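# 천 한 장 앞에서 겸손해진 오후

6월에 Tirholm 공개 시연에 다녀왔다. 로봇 얘기만 나오면 말이 많아지는 사람이라 할 말이 좀 쌓였다.

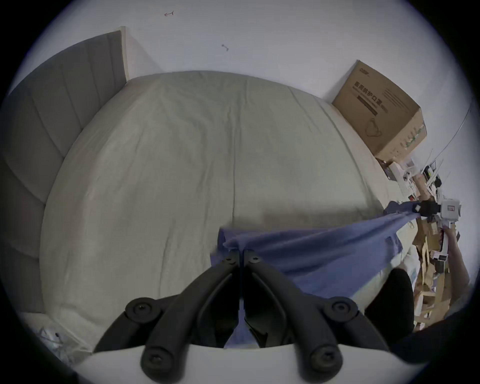

## 공중제비보다 천 한 장

솔직히 가기 전에는 번쩍번쩍한 걸 기대했다. 뛰고, 구르고, 계단 오르고, 뭐 그런 거. 그런데 정작 내가 제일 오래 서 있던 곳은 침대 옆에서 파란 천을 다루는 자리였다. 손에 드는 그리퍼 두 개로 천 양쪽을 집어서 팽팽하게 당기는 작업인데, 이게 뭐라고 눈을 못 떼겠더라(같이 간 Dulce Sandoval은 진작에 커피 마시러 갔다).

안내를 맡은 Hilkka Pesonen 씨한테 왜 하필 천이냐고 물었더니 대답이 짧았다. "컵은 집어도 컵이잖아요. 천은 집는 순간 다른 모양이 돼요." 그 말을 듣고 다시 보니 정말 그랬다. 집은 자리는 뭉치고, 당긴 쪽은 매끈하게 펴지고, 조금만 각도를 바꿔도 주름이 전부 새로 생긴다. 나는 빨래를 갤 때 이런 걸 생각해 본 적이 한 번도 없다. 드라마 보면서 개니까!

## 직접 잡아 봤더니

체험 순서가 있길래 냉큼 손을 들었다. 결과는 처참했다. 손가락이 열 개에서 두 개로 줄어드는 게 이렇게 답답한 일인 줄 몰랐다. 모서리 하나 집는 데 한참 걸렸고, 겨우 집었나 싶으면 두 겹이 같이 딸려 왔다. 내 앞 차례였던 Crescencio Zamudio라는 분은 웃으면서 한 번에 해내던데, 알고 보니 집에서 커튼을 만드신단다. 어쩐지.

벽에 붙은 안내문에는 그동안 모은 천 다루기 동작이 1,697건이라고 적혀 있었다. 처음엔 꽤 많네 싶었는데, 체험을 하고 나니 생각이 바뀌었다. 내가 평생 개킨 수건만 해도 그보다는 많을 텐데, 나는 아직도 매트리스 커버는 못 갠다. 그냥 둘둘 말아서 장에 밀어 넣는다.

## 집안일을 우습게 보지 말자

내 의견은 이렇다. 우리는 로봇 시연을 볼 때 너무 묘기만 찾는다. Huria나 Cosgrove 같은 데서 올리는 영상도 다 음악 깔고 빠르게 편집한 것들이라, 보고 나면 내년쯤엔 우리 집에도 한 대 들어올 것만 같다. 그런데 느릿느릿 천 귀퉁이를 맞추는 모습을 옆에서 지켜보면 기대치가 제자리로 돌아온다. 나는 이런 시연이 훨씬 믿음직스럽다. 심심해 보여도 어디까지 됐고 어디서 막히는지 보이니까.

그리고 하나 더. 집안일을 단순 노동이라고 부르던 습관은 좀 버렸으면 좋겠다. 사람이 그리퍼를 쥐고 한 동작씩 보여 줘야 하는 일을 우리 어머니는 전화 받으면서 하셨다. 저녁에 전화로 이 얘기를 해 드렸더니 그럼 와서 이불이나 좀 개라고 하셨다.

아쉬운 점도 있다. 질문 시간이 너무 짧았고, 얇은 천과 두꺼운 천이 어떻게 다른지 물어보려다가 못 물어봤다. Hilkka 씨한테 메일을 보내 놨으니 답이 오면 여기 아래에 덧붙이겠다. 다음 시연 때는 이불 커버도 다뤄 줬으면 한다. 그거 되면 진짜 한 대 산다.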